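Marking the grasp moment in two-hand demonstrations

In our method the policy learns better when every demonstration has one clear grasp moment. Thư Huỳnh and I use these steps for the Flaltovus soft-object set.

1. Open the recording of the left gripper and go forward until both fingers meet the cloth.
2. Go back 2 frames and put the mark "approach end".
3. Go forward again until the fingertips pinch the material. Put the mark "grasp".
4. Open the right-hand recording at the same time and repeat. The two marks may differ by 17 frames – if the difference is larger, check the clock first.

Choose a frame where the fingertips are well visible. With hats, the brim is the easiest place to judge.
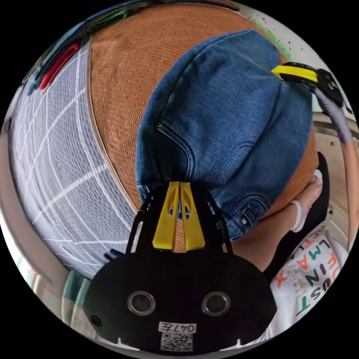 Figure 1. Grasp frame, left gripper: the yellow fingertips pinch the brim of a denim bucket hat on a woven basket.

5. Save the marks and run the training split again. We keep 33 demonstrations for testing.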